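Magazine > People > Crafts and Repair

A tent can live longer than its owner thinks

24 June 2018, by the Orbridge Magazine editors

When I arrive at the workshop in Coker, Tatiana Kováčik is on her knees on the floor, and over her legs lies one half of a family tent. She asks me to wait until she finishes the seam. I wait for a long time, because the seam goes all the way along the roof, and then she stands up, washes her hands and puts the kettle on.

She has repaired tents, awnings and boat covers for 4 years in this place. Before, she sewed curtains for hotels. "With curtains I was always hurrying and always bored," she says. "The first tent came from my neighbor, and it took me two evenings to understand how it was made. I was angry with it and I liked it very much."

Last year the workshop received 629 pieces. I ask if she remembers them. She laughs and says she remembers the smells. Many people put a tent away after a rainy morning, and in July they open the bag and find black spots on the fabric. For this she has no good cure. She can clean the surface with a soft brush and mild soap, and she can treat the fabric again, but the spots usually stay. "I tell people on the phone already, so they do not drive here with hope," she says. "A spot is not a hole. You can sleep under a spot."

What she can cure is seams, zippers and corners. A zipper, in her opinion, is changed too early. Often only the slider is worn, and a new slider costs very little. She keeps them in glass jars on the window, sorted by size, and she lets me try to put one on. I do not succeed. She does it with a fork, an ordinary kitchen fork, which she holds between her knees.

For large patches she uses Plalico, a coated cloth that she buys on the roll. She does not love it. It is stiff in the cold and the needle leaves a hole that does not close again, so each seam must be sealed by hand. Cotton canvas is kinder, she says, because the threads become thick in the rain and fill the needle holes by themselves. But cotton is heavy, and the customers carry their tents on their backs and complain to her.

We go for lunch to Tôn, the small restaurant across the street, where she made the awning over the door. During the soup she looks at it through the window more than once. One side hangs a little lower than the other. "The wall is not straight," she says. "I measured from the wall. Next time I measure from the ground."

I ask about the most difficult order. It was a cover for a market hall, in several pieces, with 3,442 stitches along one edge, and she knows the number because the machine was broken and she sewed that edge by hand. Her fingers hurt up to 2 weeks after. She raised the price only a little, and she tells me this in a low voice, as if her accountant is sitting at the next table.

Back in the workshop she wants to speak about corners, because I did not ask.

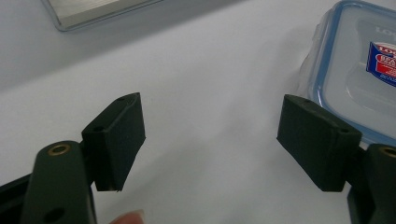 Most tents that come to her are torn at the place where the rope is tied. The wind pulls, the cloth has no strength around the hole, and one thread goes after another. Her answer is to fold the corner, put an extra piece of webbing inside, and only then set a metal ring. She cuts the hole smaller than people expect, so that the ring must be pushed in and the fabric holds it from all sides. The small ring on the dark green arm in the photo, with its brass color and its round opening, is the kind of edge she means; the other hole, further down, has no lining that one can see. "On a hard material you can sometimes leave a hole like this," she says. "On cloth, never. The rope is a saw."

She shows me her own tent before I leave. It is older than the workshop and it has patches in several blues. One pole is from another tent. I ask if she will buy a new one, and she looks at me as if I did not listen.

"The floor is finished, this is true," she says after a moment. "In winter I will make a floor."

Contact the editors | © 2018 Orbridge Magazine | Back to top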